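Two weeks on the Gralivik coast in an RV – worth it with a 37 foot rig?

Thinking of heading down in August, me and my wife plus the dog. Want to fish, mostly from shore, maybe one day on a boat. Questions: is the road past Isard okay for something our size, and can you get a spot without booking? Also heard the water is rough on that side in the afternoon. Never been, so anything helps.

3 answers

Answer 1
Road is fine to Isard. After that it's narrow, no shoulder, and trucks come thru fast. We did it in a 37 footer and wouldn't again. Park at Isard and drive your tow car the rest if you've got one. Book ahead for August, the beach side spots go first. Inland ones usually open but hot, and no breeze at all.

Wind picks up after lunch most days. Fish early – be out by 6 and you're done before it gets choppy.

Answer 2
dont go in august. too hot for the dog. go in november

Answer 3
Been down more than 2 times now, both by RV. Agree on the road. For the boat day ask at the Zervas dock, not the hotels, same boats and the hotels add a fee. Bring cash, card machine was down both trips. Town has maybe 3,000 people so groceries are limited, stock up before you leave the highway. Skukell beach is the best for shore casting IMO, walk north till you hit the rocks.

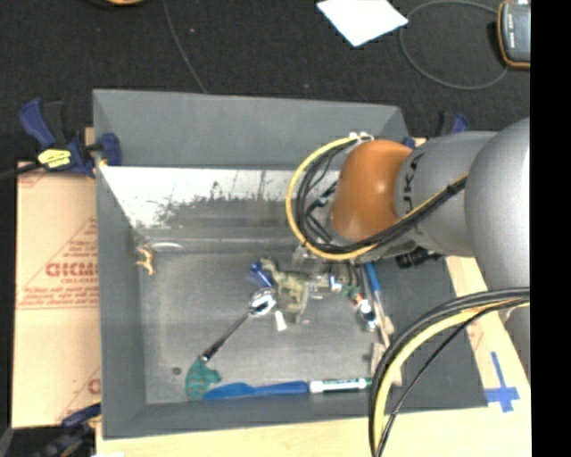

Tackle is the other thing. Shop in town sells hooks and weights but not much else, and prices are silly. I carry my own, spares of everything small, because you will lose rigs on those rocks. Mine used to ride loose in one big open bin , everything small piled in together, and digging for a swivel at 5 am got old quick. Now it's zip bags, sorted by size. Rinse it all in fresh water at night or the salt gets to it – learned that one teh hard way.

Permits you can get online before you go. Print it, signal is bad past Isard.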